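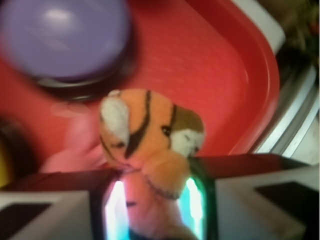 Zusine Button Tray Set
Item 471
By Rumetti

$70.00
In stock
Quantity
Add to cart
Add to wish list

Overview

The Zusine Button Tray Set is a tabletop set for pressing, finding, naming and sorting. It comes with a red plastic tray, six large round push buttons and a bag of loose pieces. Everything goes on the tray, and the tray goes on any flat table or counter.

The set is made for preschool and early elementary rooms, speech and occupational therapy offices, and home use. It works for one child and one adult, or for a small group taking turns. There is no board, no score and no fixed way to play. Most people start with the buttons alone and add the loose pieces after a few sessions.

The buttons

Each button has a glossy domed cap on a round black base. The caps are red, blue, yellow, orange, pink and light green. The base is wider than the cap, so the button can be pressed off center without tipping. Press down on the dome and it clicks, then comes back up by itself.

The buttons are not fixed to the tray. Set them in a ring, in a line, or spread out with gaps for the loose pieces. They have no batteries, lights or sound chips. The click is mechanical and is quiet enough for a shared room.

One button weighs 683 grams less than the packed set, if you are working out the postage on a single replacement. The warehouse can quote the shipping for you.

The tray

The tray is red plastic with rounded corners and a raised rim. The floor has a fine diamond pattern, and you can feel it with a fingertip. Small items that roll will stop at the rim. The tray can also be used alone for beads, blocks, water play or anything else you would like to keep in one place.
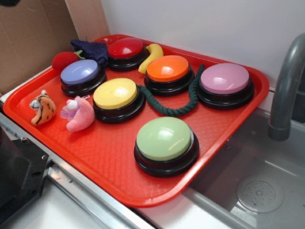
Wipe the tray with a damp cloth and mild soap. A soft brush gets crumbs and sand out of the pattern. It should not go in the dishwasher.

The loose pieces

Loose pieces give children something to look for between the buttons. Every set includes a yellow toy banana, a dark green twisted rope, a navy blue cloth and small plush toys, including an orange tiger with black stripes. There is also a small red toy fruit with a green stem.

The rope can be laid in a curve to divide the tray into sides, or coiled around a button. Lay the cloth flat or bunch it up and hide something beneath it. The plush toys are light and easy to pick up, and the banana gives a firm shape to compare them with.

Plush colors and characters change with the season. Sets shipped since August have the tiger. Earlier sets had a different animal, and we can't swap one for the other.

Ways to use it

Press and name. Call out a color. The child finds the button and presses it. Older children can call the colors for the adult.

Next to, between, behind. Put one piece down and ask where it is. "The banana is between the red button and the orange button." Then move it and ask again.

What's missing. Give everyone a minute to look, cover the tray with a dish towel and take one piece away. The navy cloth is too small for this.

Over the rope. Lay the rope in a U shape. Name a piece and have the child move it from outside the curve to inside without touching a button.

Soft and hard. Clear the buttons off, put all the loose pieces on the tray and sort them by feel.

Elif Naz Yaman wrote the activity booklet that comes in the box. It has more of these, with notes on making them easier or harder, and a page you can copy for keeping track of who has done what.

In the box

Red plastic tray
Push buttons: red, blue, yellow, orange, pink, light green
Loose pieces, in a drawstring bag
Activity booklet
Care card

Details

Maker: Rumetti
Item number: 471
Price: $70.00
Age: 3 and up, with an adult present
Players: 1 or more
Assembly: none
Batteries: none
Warranty: 2 years on the buttons and tray

Care

Wipe the buttons with a damp cloth and dry them. Do not soak them. Household window cleaner can dull the caps over time, so plain soap is better. The plush toys and the cloth can be hand washed in cool water and laid flat to dry. The rope can be washed the same way but takes longer, and it should be dry all the way through before it goes back in the bag.

Storage

Keep the buttons on the tray with the caps up. If you stack anything on top of them, the springs stay pressed and may weaken. The set fits on a standard Hendriks classroom shelf, with the tray lying flat. The Stuvov rolling cart holds two trays on the wide shelves and one on the narrow top shelf.

Safety

The rope should be used with an adult watching. It is for the tabletop only and should not be worn or put around the neck. Check the plush toys now and then for loose threads and throw out any piece that has come apart at a seam.
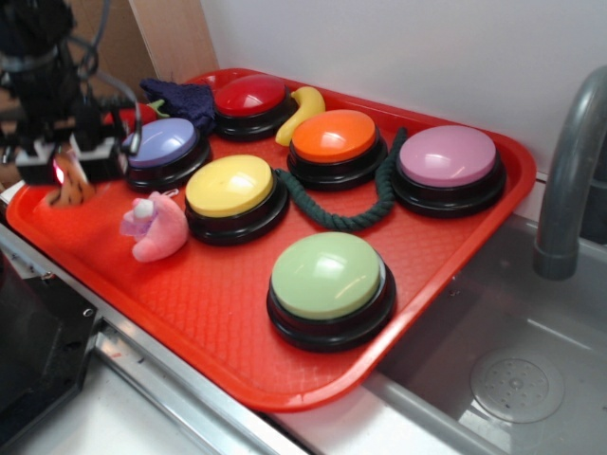 Can I buy one button if I lose or break one?

Single buttons are sold in all six colors under spare parts. Choose the color when you order. The cap and base come as one piece and cannot be bought separately.

Do the buttons need to stay in a certain order?

Any order is fine. The booklet shows a few layouts, but none of the activities depend on them.

Shipping and returns

Orders ship in a plain carton with the tray on the bottom and the buttons wrapped one by one. Unused sets can be returned in the original box. Please put the loose pieces back in their bag first. Plush toys and cloths bought as spare parts can't be returned once the bag has been opened.

School purchase orders are accepted. Put item number 471 on the order and include a delivery contact.

Page updated December 11, 2024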